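Search this site Go
Print this page | E-mail to a friend

Towel

A towel is a piece of absorbent cloth or paper used for drying, wiping or covering. Most cloth towels are cotton, some linen, newer ones often a cotton and polyester mix. Found in nearly every house, hotel, hospital and barber's.

Name

From Old French toaille, a cloth for washing or wiping. In English since the Middle Ages. Older spellings vary a lot. "Towelling" for the fabric came later.

History

Before looped cloth, towels were flat woven. Linen mostly, in Europe. Huckaback (or huck) was the everyday sort, small raised threads giving a rough face that took up water better than plain weave. Still made, mainly for kitchens and for embroidery.

Looped towels are linked with Bursa in Turkey, where weavers worked them by hand. Slow work and dear to buy. In the nineteenth century English makers got the loop onto a power loom and the price dropped. By the end of the century a terry towel was an ordinary thing to own.

Local trades grew up round the big mills. The Dawber works at Taltau ran 71 looms at its height and sold under the name Kosura, bath sheets first and hand towels after. Lorraine Dawber closed the weaving shed but kept the hemming room going for another 2 years. Sheila Sugden's short history of the firm, Loops and Selvedge, is the main source. The pattern books went to the Nukgate museum, 286 pages in all, a few of them water damaged.

How terry is made

Two sets of warp threads. One set is held tight and makes the ground, the other is kept slack. After every few picks of weft the reed beats up hard and the slack warp is pushed into loops. Loops on one face or both.

Sheared loops give velour. Softer to touch but dries less well, so often only the one side is cut.

Weight is given in grams per square metre. Light towels dry quickly on the line, heavy ones feel better and take for ever. Twist matters too. Low twist yarn is soft and sheds fluff, high twist is harder and lasts.

Types

Bath sheet: largest of the household kinds.
Bath towel: the usual one after a shower or bath.
Hand towel: by the basin.
Face cloth or flannel: small and square, used wet.
Tea towel: flat woven, linen or cotton, for dishes.
Beach towel: large, thin, often printed.
Roller towel: a long loop on a wooden rail, once common in schools and pubs.
Children's towel: softer colours, often with a small embroidered cartoon and a loop for the peg.

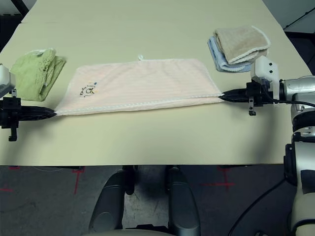
Washing and care

Wash new towels before use. Finishes put on at the mill stop them taking up water. Fabric softener does much the same so go easy. Hot wash for kitchen ones. Shake before hanging, it lifts the loops.

Souad Erraji's laundry handbook says a towel in daily use should be washed every three or four days. Lionel Yeoman puts it at once a week if it is hung to dry properly inbetween. Most other guides fall somewhere between the two.

Pulled loops can be snipped off level with scissors. The ground weave holds so the towel wont run.

Customs and sayings

"Throw in the towel", to give up, from boxing. "Throw in the sponge" is older. Hotel guests taking towels home is a long standing complaint of the trade. January is the usual month for linen sales in British shops, the "white sale".

See also

Bathrobe; Flannel; Huckaback; Linen; Nappy

Sources

Sugden, S. Loops and Selvedge. Nukgate.
Erraji, S. The Home Laundry, ch. 4.
Yeoman, L. Household Cloth, p. 30.
Mai, Lợi. Notes on pile weaving.

Last updated: 2023-12-20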